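Dulano hand-held grippers: a month of laundry

I've wanted a pair of these since Norbert Šimek showed me his in January, and I've now used mine nearly every evening for a month. Short version: I like them a lot, I have complaints, and I'd buy them again.

For anyone new to hand-held grippers, the idea is simple. You hold one in each hand, work the jaws with your fingers, and a camera on the tool records what the jaws see while you do a chore. Later you train an arm on the recordings. I have a secondhand Pitkänen arm in the garage that can do very little at the moment, and my goal for this year is to get it sorting and folding clothes. So I need recordings of clothes. Lots of them.

Before the Dulano pair I was using a Flustham, which a lot of people start with. It's a fine tool and I don't want to knock it. The jaws are strong and the trigger is smooth. But the pads are hard plastic, and hard plastic on fabric is miserable. You close on a T-shirt, lift, and half the time the shirt slides out and you're left holding air. I ended up wrapping the tips in rubber bands, which helped until they rolled off.

The soft textured pads are the reason to get the Dulano. They bite into cotton, fleece, even that slippery lining inside rain jackets, and they do it with a light squeeze. First night out of the box I picked a single layer of T-shirt off a pile without dragging the one underneath, and I may have cheered a little. Denim is the harder test (it's stiff, it's heavy, and the seams fight you) and I won't pretend every pick works. My trick is to go for a seam edge or a cuff, and come in low with both jaws open wide before closing.
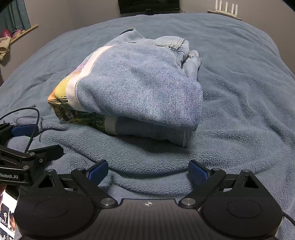 Do you need two grippers, or can you get by with one? One is enough for picking things up and dropping them in a basket, but for folding or turning anything right side out you really want the pair.

Weight is good. I was worried about that, because each one comes in at 562 grams on my kitchen scale and that sounded like plenty to hold out in front of you. The balance sits right over your hand, though, and I can go for most of an hour before my wrists start asking for a break. The Flustham is lighter but all the weight is in the nose, and I always felt it sooner.

The linkage is lovely to use. There's hardly any play in it, even after a month, and when you open the jaws slowly they open slowly – no jump at the start, no sticking halfway. That matters more than I expected, since a jerky opening shows up in the recording and the arm happily learns to be jerky too.

Now the complaints.

The cables. Each gripper has its own, and with two in your hands they find each other. I've tried running them over my shoulders, down my sleeves and through a belt loop, and over the shoulders is the least bad. Longer cables would help, or at least a clip in the box.

The recording software is plain and a bit grumpy. It wants both grippers plugged in before you start it, and if you forget, you have to close the whole thing and begin again. Once it's running I've had no dropped recordings, and I have over 600 of them saved now, so I can forgive a lot. But the file names are just long strings of digits! Please let me type "socks" somewhere.

The pads pick up lint. Of course they do, they're grippy. Tape gets most of it off and warm water with a drop of dish soap gets the rest. If you let it build up, the grip drops noticeably, especially on thin stuff, so I clean mine before each session now.

I also borrowed the Nalbridge for a weekend to compare. It's a very nice object with a wonderful camera, much sharper than the Dulano's in a dim room. The jaws are narrower, good for small parts and cables, less good for a sweater. If I were recording tabletop work I might pick it. For clothes, bedding and towels I'd still reach for the Dulano.

As for the arm, I trained it on the T-shirt recordings first and it now picks one up and puts it in the basket more often than it misses. Jeans are a different story and it mostly pushes them around. I think I need more variety in how they're bunched up, so that's the plan for the next few weeks, plus some towels when I get bored of denim.

If anybody has found a tidy way to run two cables, please leave a comment. I'm also curious whether the replacement pads wear the same as the originals, as I've got a spare set in the drawer and haven't fitted them yet.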